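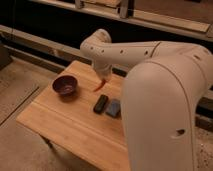

Roasted carrots come out soft instead of brown

Tamsin Quinlan
Home cooking board, Samside

I've fallen hard for roasted carrots this winter and I make them nearly every Sunday! Trouble is, mine go limp and pale. I peel them, cut them into coins, toss them in a bowl with plenty of oil and a spoon of honey, then bake at 350 until a fork goes in. They taste lovely but I want those dark sticky edges. Is it my oven?

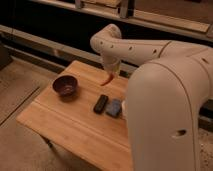

Maricel Pangilinan

Your oven is probably fine - 350 is just too gentle. Go up to 425 and put the empty sheet pan in while it heats, so the carrots sizzle when they land (best sound in the kitchen!). Dry them well after washing. Cut them into long sticks and leave space between them.

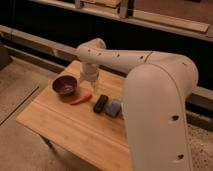
Save the honey for the last 6 minutes or it will burn before the carrots brown. I use 2 tablespoons of oil for a full pan, and I'll sometimes swap one of those for melted butter right at the end with a pinch of cumin. Oh, and turn them once, halfway through. If you keep poking at them they won't color.

Flynn Wihongi

what Maricel said. also don't bother peeling

Thodoris Deligiannis

I love this vegetable so much. Try a squeeze of lemon and some crumbled feta once they're on the plate, and any leftovers are wonderful cold with lentils the next day. 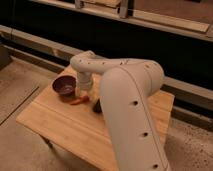
Bowl on a light wooden tabletop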